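The Second Cousin

I got my title back on a Tuesday, by text message. "You are a lady of Prillow again," wrote Halima Effiong, who runs the palace office and has never liked me. "Please return the umbrella."

I should explain that Prillow is a very small kingdom (you can walk across it in an afternoon, if the goats let you) and I'm only the queen's second cousin. I lost the title in August, after I laughed during the anthem. I wasn't laughing at the anthem! Bakari Were had leaned over and whispered something about the bishop's hat, and out it came, in front of 700 people and the ambassador from Sani.

So for months I was plain Zainab Balogun. I moved in over the bakery and, I'll admit it, had a lovely time. I slept until eight. I wore the same green sweater for most of the fall. Bakari kept his title, of course – he can whisper without moving his face.
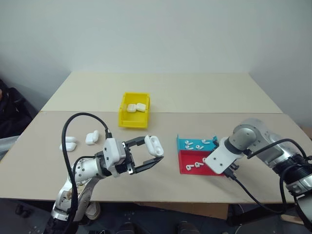 Then the queen turned 60 and wanted the whole family on the balcony. I put on the blue sash, which had gotten tight, and stood where Halima pointed, two places down from Bakari. The band started up. The queen looked straight ahead, waved at the crowd, and said out of the side of her mouth, "What did he say about the hat?"

So I told her. They had to start the anthem over.

I still have the umbrella.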